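3.2 Seasonal movement in small drawer units

Solid wood swells and shrinks across the grain as the moisture in the surrounding air changes, while its length hardly alters. In a drawer unit this matters most at the sides and the front, where a tall board must move within a fixed opening. Earlier work at Lokness dealt mainly with wide table tops and doors. Small boxes have had less attention, perhaps because the movement in any one part is slight and a sticking drawer is usually put right with a plane or a rub of wax.

The units considered in this section follow the plain pattern described by Rotich in her survey of the Ulus workshops: a box with a flat top, an open front and one drawer with thin sides. The pattern has no face frame, so the gap around the drawer is set only by the sides of the box. Figure 4 shows a unit of the general type.
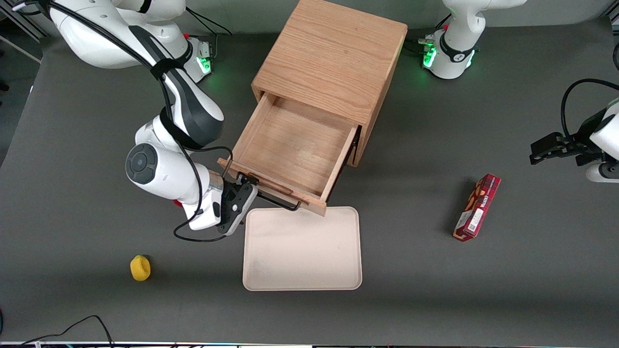 Figure 4. Wooden drawer unit with flat top and metal handle, drawer open.

Test units were kept in two rooms at the Mimer store for 730 days. Room A was heated in winter and had no control of moisture; Room B was held at a steady level throughout. The gap between drawer side and box side was read with a feeler gauge at the front and the back of each unit, always with the drawer closed and empty. Readings were taken by the same person (Gondal) to limit differences in the pressure put on the gauge. The force needed to start the drawer moving was read with a spring balance hooked to the handle.

In Room A the side gap was widest in March, at the end of the heating period, and narrowest in early autumn. The change at the back of the units was smaller than at the front. We take this to be an effect of the back panel, which is glued on all 4 edges and holds the box sides in place. No such pattern was found in Room B. Starting force followed the gap only loosely: it rose sharply once the gap fell below a certain width, and above that width it stayed nearly flat.

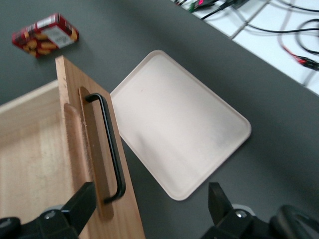 The height of the drawer front proved harder to treat. Where the grain of the front runs level, the board grows upwards in damp air and may touch the underside of the top before the sides begin to bind. Chaimongkol's rule, which sets the gap as a fixed share of the height of the front, gave enough room in Room B but too little in Room A. Turning the grain through 90 degrees moves the swelling to the width and so shifts the fault to another place without removing it.

End grain was left unsealed on all units. Sealing would slow the uptake of moisture at the cut ends and might delay the autumn low by some weeks, but we have no readings to support this. The effect of finish on the broad faces is taken up in Section 3.3.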